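# The Color That Stays in the Wool

In Tuvdale the sheep are washed before they are shorn, and people will tell you this is the reason the yarn takes color so well. I came to the valley to write about the small dye shops there, and I stayed longer than I had planned. The first thing I learned is that every house has its own blue.

The oldest recipe book I was allowed to read belongs to the Kisness mill. It has 92 pages, many of them stained, and the quantities are given in spoons.
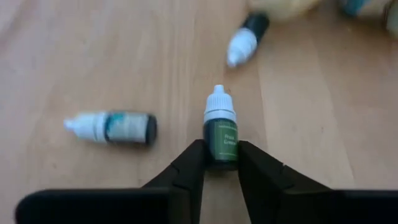 A spoon in this book is not always the same spoon. The mill keeps two of them on a nail by the door, and a dyer must know which one the writer had in her hand. Today most shops weigh everything, but for madder red they still go back to the spoons — the scale, they say, gives a red that is correct and a little sad.

Madder is grown on the slope above Javura, where the soil has much lime. The roots are dug in October of the third year and dried under the roof. They must be heated slowly. If the bath boils, the red turns to brown, and the whole batch is sold as "fox." 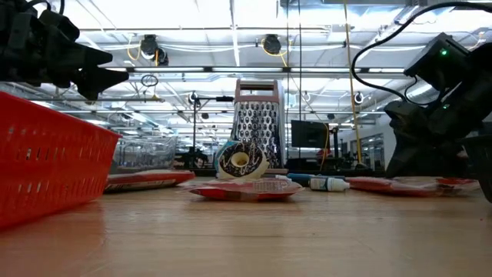 One dyer objected that fox is now the shade people order most, and that her grandmother would be ashamed to see the price. She boils a bath on purpose each spring, and it is sold before it is dry.

The Chung workshop, at the lower end of the valley, works in another way. It keeps samples of 78 shades on cards, with a knot of yarn for each, and a customer can order a sweater's worth to match an old one. The oldest cards have faded, so there is always a discussion about which color to match, the card or the memory of it.

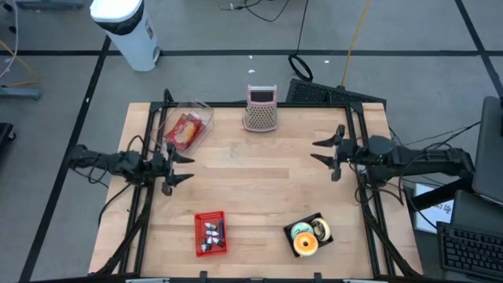 Can a faded sweater be dyed again at home? It can, if it is pure wool and you accept a darker shade than before. Soak it overnight, warm the bath very slowly, and let it cool in the pot.

The autumn yarn market opens in Tuvdale on 10th September. Bring a bag with a lining, for the indigo comes off on everything.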